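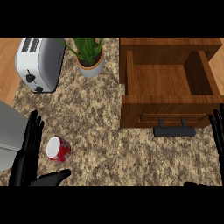

Can a handheld massager stand in for a paid session?
For tight calves and shoulders, most of the time. For the lower back and anything that needs a trained hand to find it, book the appointment.

Clesora Percussion Massager, two months in

The Clesora is a cordless percussion massager sold with four heads, a charger and a zip case. I bought mine at full price from the Pornbridge store and have used it most evenings after running or desk work. Before that I had the Drindar corded model, which still works and which I will refer to below.

Build and weight

The body is one molded piece with a rubber sleeve on the grip. The battery slides into the base of the handle and locks with a quarter turn. On my kitchen scale the battery alone reads 368 grams, and that weight sits below the hand, so the head end feels light. This helps when reaching over the shoulder. It is less welcome when working on the feet, where the handle wants to tip back.

The grip is thick. Anyone with small hands should try one in a shop first.

Heads

The round foam head is the one I leave on. The flat head covers the thigh well at low speed. The forked head is meant for either side of the spine, and I found the gap too narrow to be comfortable. The cone head is hard plastic and I would keep it off anything except the sole of the foot.

Heads push in and pull out with no catch. The fit was stiff for the first week and has loosened slightly since. None has come out in use.

Speed and force

There are five speeds. The lowest is gentle enough for the forearm. The middle setting does most of the useful work. On the top setting the motor slows if you lean on it, and it stops if you lean harder. It restarts when the pressure comes off. The Drindar does not stall under the same load, but it also has a cord and a fan that blows warm air onto the wrist.

Noise

Speeds one to three can be used with the television on at normal volume. Four and five cannot. The pitch is a low buzz with a slight rattle from the forked head — the others are quiet.

Battery

I use it in short sessions and charge it every second weekend. A full charge from empty takes 2 hours. The charge light goes from red to green with nothing in between, so there is no way to tell how much is left until the motor starts to fade. The manual claims a battery life of 500 charge cycles. I am not in a position to test that.

Spare batteries are sold separately under part number 1227. They were out of stock when I checked.

Against the Kong

A friend lent me a Kong for a week. It hits deeper and holds its speed under load. It is also heavier, louder and hard to use on your own back. For large leg muscles I preferred the Kong. For everything else I went back to the Clesora.

Verdict

Good grip, good foam head, weak top speed, poor charge light. I would buy it again at a discount. The case zipper has already started to catch at one corner.

Posted 2019-11-17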